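Getting a Hand: A Gallery from the Prulla Crew

When I started cleaning guest rooms in Millville, the most advanced thing on my cart was a spray bottle with two settings. I say that fondly, and I still have the bottle somewhere. Keane runs the housekeeping for 22 rooms at the Prulla now, and this winter a good part of our working day has gone to teaching machines the small jobs we do without thinking. Folks at home keep asking what that looks like, so I promised a page with a picture on it and a few lines from the people who do the work. It got longer than I meant it to, as my pages always do!

The first thing to know is that the teaching is done with our own two arms. You hold a gripper in each hand and do the job with those in place of your fingers – pick up, put down, wipe, straighten – and the cubes with the black and white patterns let the computer keep track of where your hands went. Fundico supplies the software and sends us a list of tasks every morning. Bathrooms come up a lot on that list, and if you've ever cleaned one for a living you'll understand why we were all happy to share that particular chore.
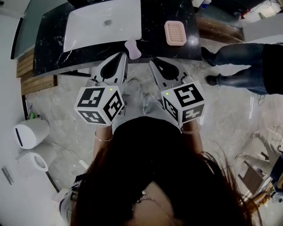 Soap is the one everybody has an opinion about. A bar of soap has no good side to grab, and your fingers know a hundred tricks for it that the jaws simply don't have. Malachy Hanrahan, our floor lead, set us a goal of 200 tries at the vanity tasks in February, and he did his share of them right alongside us, grumbling the whole way. He has cleaned sinks longer than any of us and he found it humbling to be slow again. By the end of the month he had worked out that it goes better if you come in low and take your time, and he went around telling all of us, several times each.

What has changed for us, day to day? The hours, for one. Recording is done after the morning rooms are turned over, so those of us who want it can stay on into the afternoon at the same pay, and my knees have been very grateful for the time spent standing up. The talk has changed too. We used to trade stories about what guests leave behind, and now I hear people at lunch comparing how they hold their elbows. Two of the younger ones have moved over to checking the recordings full time, and they're good at it, being fussy in just the right way.

There are worries, and I'd be leaving something out if I skipped over them. Some of the crew wonder how many of us will be needed once the machines can do a bathroom by themselves, and I wonder about it too on the drive home. Keane has put in writing that the morning crew stays the size it is through next year. After that we'll have to talk again, and I intend to be in the room with a cup of coffee and a list of questions.

For now I like the work more than I thought I would. It's a funny feeling to have someone want to know exactly how you put the soap back, after so many years of doing it behind a closed door. If you used to work with us and want to come by and try the grippers, call the front office before noon and ask for Malachy. He'll want to tell you about coming in low.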